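About Trandolero

We use cookies to remember your cart and to see which pages are visited. By staying on the site you agree to this. Accept | Settings

Trandolero is a small maker of hair and scalp care. We are located in Horgan, in a former bakery with good water pressure and bad parking. Our company has five people, and all of us answer the phone.

The beginning was a shampoo bar. Raimo Kauppinen came here from Finland as a young chemist and worked many years for bigger laboratories, where he wrote formulas for other people's labels. In his free time he made a bar for his wife, who has a sensitive scalp and did not like any perfume. Her colleagues asked for it, then the hairdresser of her colleagues asked for it, and one April he rented the bakery.

The first bar is still in our range under the name Clullska. It has changed only once, when we replaced the coconut base with a milder one. Some customers wrote to us that they preferred the old foam. We understand this, but we have kept the new base.

What we make

Today we have four product families: shampoo bars, conditioners, a scalp oil and the Stotus line of colour-safe rinses. Stotus was developed by Fatemeh Rezaei, who joined us after her studies in cosmetic science. She is responsible for all our testing, and no batch leaves the building before she has signed the sheet.

One batch is 500 bars. We know that this is very little in our industry, and it means that a favourite is sometimes sold out for two or three weeks. If you leave your email on the product page, we will write to you when it is back.

Most of our products have no added fragrance. Those which have it are marked on the front of the box, in letters of normal size.

Who we are

Raimo Kauppinen - founder, formulas
Fatemeh Rezaei - testing and Stotus
Hywel Wynne - production
Alby Dunstan - orders and shipping
Wayne Fehr - salons and shops

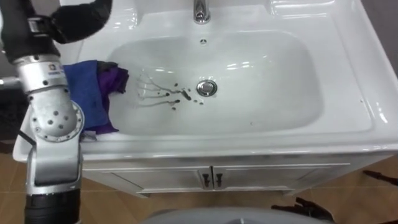 White basin with chrome drain stopper.

Working with salons

Wayne visits the salons himself and brings samples, also to the smaller towns. If you have a salon and would like to try our products at the basin, please write to him with the number of chairs and the kind of water you have, hard or soft. The litre bottles are sold only to salons, but the bars are the same as in our web shop.

Visits

The front room at 565 is a little shop. You can smell and touch everything there, and Alby can also hand over web orders if you choose pickup. Please ring the bell and wait a moment, he is often in the back with the boxes.

Share this page | 4 shares

Get our newsletter: new batches and restocks, no daily mail. Enter your email | Sign up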